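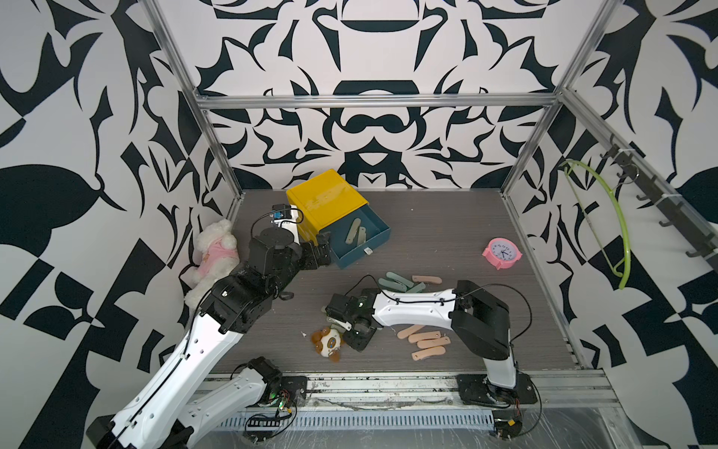

January, just after two. Tidying props again. Kalkidan wants all the small stuff sorted before the next lot arrives from Wukent, so I've been going through the toys and the odds and ends and writing down what belongs where.

The little brown and white plush is staying. I know Fouad thinks it's too squashy to be any use but it's a nice size and I like its face, so there! New label for it is 941. The old one said 881, which was already taken by something in Mebrat's box – please, everyone, check the list before you write on a sticker.

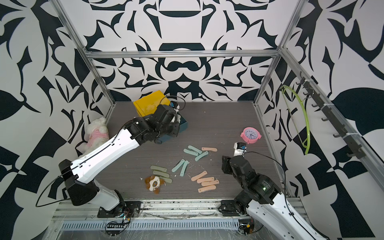
The pink alarm clock goes down as 32. It has a proper face with black numerals and hands, and the stand tips it back a bit. Yabsira asked if we want a battery in it and I said no, I can't be doing with ticking all afternoon.

Drawer cabinet next, the yellow and teal one. Two drawers, silver handles, and there's clear tape on the top that I'd like to get off without marking the yellow (has anyone tried warm soapy water?).
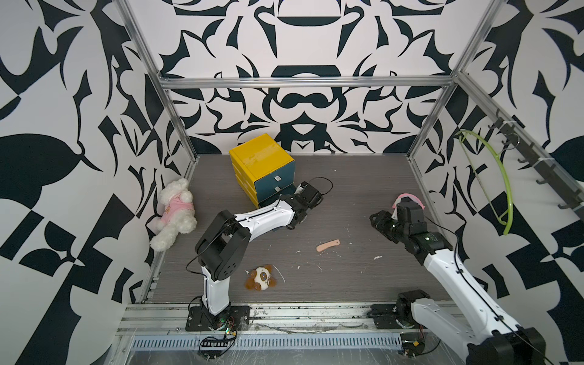 The teddy in the pink shirt is too big for either drawer, so it needs a shelf. Same goes for the lime green hanger, which can live on the hook rack for now. Floor wants a sweep too, crumbs and white bits all over it. Ask Tekle where the small brush went.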